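Getting Started With the Presia Hand-Held Gripper Kit: Soft Stuff First

Posted Jun 23, 2024 by Tadeo Quezada

I've had the Presia two-hand kit on my bench for a few weeks now, and I keep getting the same message from people who bought one: "Okay, it's out of the case, what do I do first?" The booklet from Wijaya is fine for putting the thing together, but it stops right when the fun starts! So I'm going to walk you through how I set mine up and how I run a first session with hats, which I think are the best beginner object going (cheap, soft, hard to break, and surprisingly fussy to pick up).

The short review, if you're still shopping: I paid $640 for the pair, I'd buy it again, and I'd skip the add-on case. Now the setup.

Step 1. Clear yourself a table.

You want a flat top with elbow room on both sides. Mine is light wood and it's got a few faint scratches across the left half, and I've never had a problem with that. What did give me trouble was a glossy white desk I tried first, where the lamp bounced right back into the cameras. Run your cables off the side before you start, and coil up the slack on the floor or the platform. I didn't do that on day one and dragged a cable through everything I'd laid out.

Step 2. Seat the marker plates.

Each gripper gets a white triangular plate with dark dots on it. Tighten the fasteners at the corners by hand, go around once more, and stop there. If a plate wobbles when you shake the gripper, your tracking is going to wobble too, and you won't find out until you look at the playback. Don't put tape over the dots, and try not to grab the plate when you set a gripper down (I do it constantly, so I keep a microfiber cloth nearby).

Step 3. Practice squeezing nothing.

I mean it! Open and close both grippers in the air until your hands quit thinking about it. The squeeze is lighter than you'd guess. Faizal Nasution, who got his kit the same week I did, was clamping down so hard that his hands cramped up before he'd recorded a single thing. You want just enough pull that the fingers meet.

Step 4. Use both hands on something big and soft.

Start with something too wide to handle nicely with one gripper. Come in from both sides, let the fingers touch the fabric before you close, and close both hands together. If one side closes first, the whole thing swings toward it and you end up chasing it across the table.
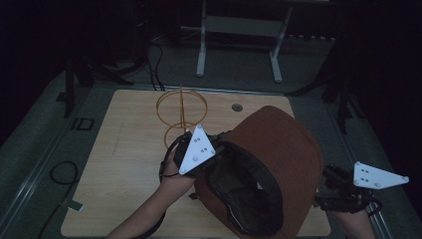 I like to keep a wire stand on the table as the place to work toward, so every run has a goal you can check. Is the hat on the stand? Good, that's a keeper. Is it hanging off one side? Do it over. You'll be tempted to save the sloppy ones, and if you do, put them in their own folder so you're not sorting them out in July like I will be.

Step 5. Slow down, then slow down again.

My first batch was way too fast. I know how to move a hat, you know how to move a hat, and so we both just whip it over there. But if you're recording these to teach a robot, all those quick little corrections get squashed together. I now stop for 2 seconds before I grip and again before I let go. It feels silly for the first few tries and then you forget you're doing it.

Step 6. Go for the edge.

With a brimmed hat, take the brim and leave the crown alone. The crown folds in on itself as soon as you push on it, and then the fingers are holding a wad of cloth and you have no idea which way the hat is facing. A stitched brim has some stiffness to it, so it stays put between the fingers. Plain cotton brims with no stitching are harder, so save those for week two.

Step 7. Check the close-up view before you do a long run.

Do one practice pick and play back the camera on each gripper. A soft object will fill up that view when you're in close, and that's normal. What you're checking is that you can still make out the gripper arms and a bit of what's around them, and that the focus isn't way off. Look for loose threads and cords near the linkages too. Snip or move them before you go on.
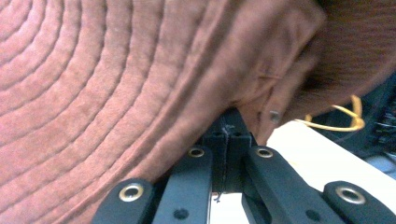 Do I need a robot arm to get anything out of the kit?
You can record everything with only the two grippers and the software that comes with them. An arm comes in later, when you want to try out what you've trained, and plenty of people borrow time on one for that part.

Step 8. Pick a number and stop there.

I aim for 100 good runs with one object and then I switch. I tried going to 500 in one stretch and the last chunk was garbage, all droopy wrists and late grabs. Put the grippers down, get a sandwich, and come back.

A few gripes, so you don't think I'm on the payroll. The cables come out at an awkward angle and bump my forearm. The export screen doesn't tell you when it's done. And I wish the booklet had one page on fabric, any page at all, when so many of us bought this for folding and sorting. Tarmo Toom has been writing up his own notes on towels and I'll link those when he posts them.

If you get stuck on the plates or the playback, write to me and tell me which step you're on.

Recent posts
Presia vs. the Mirnemberg Starter Set: What You Get for the Money
Labeling Your Runs Without Losing Your Mind
Hafiz Kusuma on Folding T-Shirts With Two Grippers
My Trip to the Flornance Maker Weekend

Contact | © 2024 Tadeo Quezada | Back to top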